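Tridport Community Forums > Home and Household > Power and Lighting
Thread: Cordless lamps that quit holding a charge – replace the cell or toss it?

marshgrass_9
Posts: 137
I've got three small rechargeable lamps in the house and two of them have gone from lasting all evening to dying before the dishes are done. One is a Flostix clip lamp, the other has no name on it anywhere. Both charge fine as far as the little light tells me. Red while charging, green when full, then dead in 40 minutes.

Is it worth opening them up and putting in a new battery? I can solder, not well. The clip lamp was cheap but I like it and they don't sell that one anymore.

dullknife
Posts: 1,903
Worth it if it's a standard round cell with a holder or a plug. Not worth it if it's a flat pouch glued to the board. Open it and look before you buy anything.

Before that, try a different cable and a different charger. Half the "dead battery" lamps people bring me have a bad cable.

marshgrass_9
Posts: 138
Tried three cables. Same result with all of them.

Ottertail
Posts: 486
I did this in April with a Guillot reading lamp. Four screws under the rubber feet, one 18650 cell with tabs welded on, two wires to the board. I bought a cell with tabs already on it so I didn't have to solder to the battery itself. Took me an hour, and most of that was getting the feet off without tearing them. Runs the way it did when it was new.

Things I'd tell you before you start:
Take a picture of the wires before you cut anything. Mine were red and black but the black one was positive on the switch side, don't ask me why.
Cut one wire at a time and tape the end.
Get a cell with a protection circuit unless the board already has one.

hb_linden
Posts: 26
I'm going to disagree with the whole idea. These are lithium cells inside a cheap plastic shell, and a lot of them have no protection worth the name. If the old one is weak, fine, recycle it and get a plug-in lamp. A corded lamp with an LED bulb will outlast five of these. I don't see why anyone needs a battery in a lamp that sits on the same table every day.

dullknife
Posts: 1,904
Some of us have tables that aren't next to an outlet.

A swapped cell isn't any more dangerous than the one that came in it, as long as you buy a decent one and don't cook it with the iron. The dangerous thing is people leaving a swollen pack in there because it still sort of works.

hb_linden
Posts: 27
You said "as long as you buy a decent one." Most people buy whatever is cheapest and claims the biggest number. I've seen cells marked with capacities that aren't possible for the size.

dullknife
Posts: 1,905
No argument there. Anything that size claiming more than 4000 mAh, I'd be very suspicious. Buy from a battery seller, not a general marketplace.

Ottertail
Posts: 487
How do you store them, OP? Mine went bad from sitting in a drawer flat empty all winter. If you aren't going to use one for a while, leave it half charged and top it up every couple of months. Also don't keep it plugged in all the time. The cheap boards don't stop charging cleanly.

marshgrass_9
Posts: 139
The clip lamp lives on the charger, so that may be my answer. The other one got left on a windowsill in full sun for two summers.

I opened the clip lamp tonight. Round cell, tabs, 1200 mAh printed on the sleeve. Not swollen. There's a small board with two chips on it and the wires are long enough to work with. I'll order one Friday when I get paid.

quietporch
Posts: 58
Check the length before you order. "Round cell" covers a lot of sizes. 14500, 18500 and 18650 look alike when you don't have one next to the other. I ordered the wrong one for a Hekolell lantern and had to leave the bottom cover off until the right one came.

marshgrass_9
Posts: 140
Good call. It measures 18 by 50 mm, so 18500. I would have bought the longer one.

hb_linden
Posts: 28
At least charge it the first time somewhere that won't burn, and stay in the room.

marshgrass_9
Posts: 141
I will. I'm not against you on that part.

dullknife
Posts: 1,906
And take the old one to the battery drop-off with tape over both ends. Don't put it in the trash or in with the cans.

quietporch
Posts: 59
Adding one more thing for anybody with kids' lamps. The charging port usually goes before the battery does, from the plug being yanked out sideways. If the charge light flickers when you wiggle the plug, it's the port. A new port is a fussier job than a new cell – tiny pads, and they lift if you overheat them. I'd blow the lint out first with the lamp switched off, then look at it with a magnifier and see if the pins are straight.

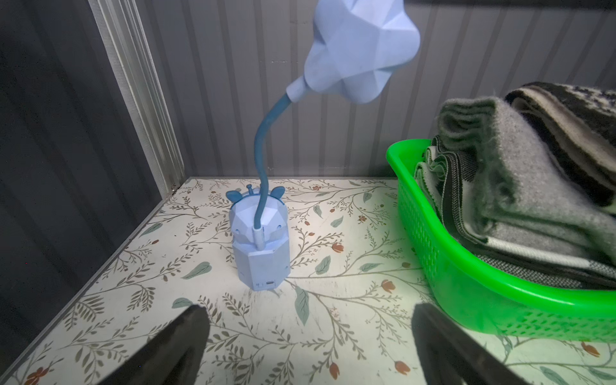 If the pins are bent I don't try to straighten them anymore. I did that twice and snapped them both times. A replacement port costs next to nothing, but you have to match the number of legs and the way they face, so take the old one off before ordering.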